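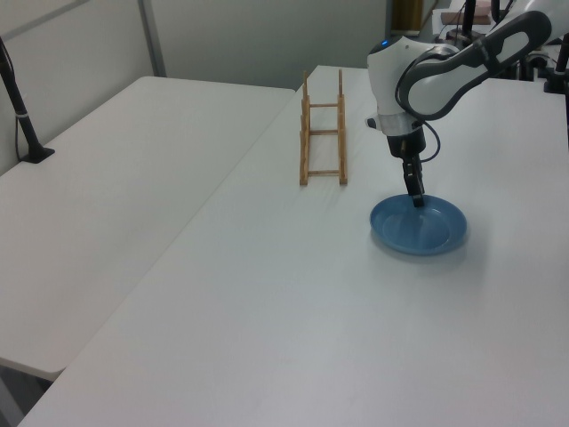 13th July

Dishwashing and detergent residue, bench notes, continued from the Clilow series.

Purpose of this entry: get the rinse conductivity method into a state where someone else can run it without asking me. The Clilow numbers were fine within a run and poor between runs. I suspect the water, the swab, or both.

Setup. Deionized water from the small still, left covered overnight to come to room temperature. Meter is the Trekura handheld, cell rinsed three times before each reading. Detergent is the Yimyam concentrate, diluted fresh. The old bottle of diluted stock went down the drain; it had a film on top and no date on the label.

Procedure as run:
Dip the plate in working solution, face fully covered, hold for a slow count.
Drain on edge.
Rinse under the tap with the flow set to the mark on the valve.
Drain on edge again.
Lay flat, flood the well with 100 mL deionized water, wait, swirl, pour off into a clean beaker.
Read conductivity. Read again after a minute. Log the second value.

Blank on deionized water alone was steady, so the still is not the problem. Blank on the beaker was not steady. Two of the beakers gave a drift upward over the first minute, and both had been through the shared glassware wash. Rewashed by hand, rinsed with deionized, dried upside down on paper. Drift gone. That probably explains a good part of the scatter in the Clilow series, though I can't go back and check which beakers were used.

Sample 664: rinsed as above, second reading close to blank.
Sample 707: same plate type, rinse cut short, second reading well above blank, as expected. Repeated with the full rinse and it came down to the level of 664.

Drain angle matters more than I had allowed for. Glazed ware with a raised rim holds a bead of water along the low side of the well when it is laid flat too early. The bead carries solution from the dip straight into the flood volume. Standing the plate up lets it run to the edge and off. Leaning it against the splashback works but leaves a wet line where the rim touches the tile, and the line picks up whatever is on the tile. Rack from now on.
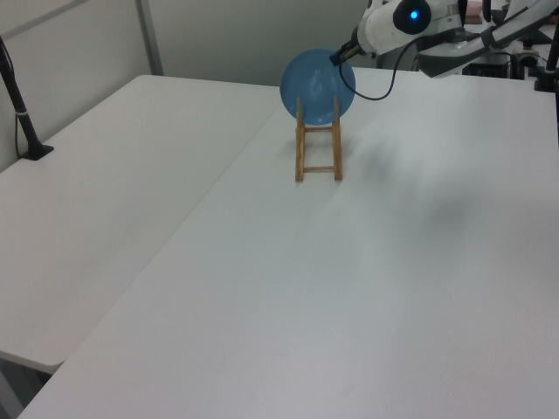
Blue plate, upright in the wooden rack.

Wood as a rack material is not ideal for this. It takes up solution and gives it back later. Swabbed an unused offcut after a dip and a full rinse, and the swab water read high. For comparison work the contact area is small and always at the rim, so I will accept it for now, but the flood water must stay inside the well and not touch the rim. Coated wire would be better. Kirkeck list one in their catalog; check the slot width before ordering.

Temperature. The meter corrects to 25 C but the correction is a single slope and the tap runs cold. Let the plate stand before flooding. I skipped this on the first pass and had to discard the readings.

Swabs: dropped from the method. Cotton gave its own background and the recovery depended on how hard it was pressed. Flood only.

To do:
Separate set of beakers, marked, kept out of the shared wash.
Repeat 664 and 707 on the new beakers.
Run a stoneware plate with an unglazed foot. The foot will hold solution and may need its own blank.
Calibrate the meter against fresh standard. The current standard expires in September.
Rewrite the method sheet with the drain step ahead of the rinse timing, and pull the old copy off the wall.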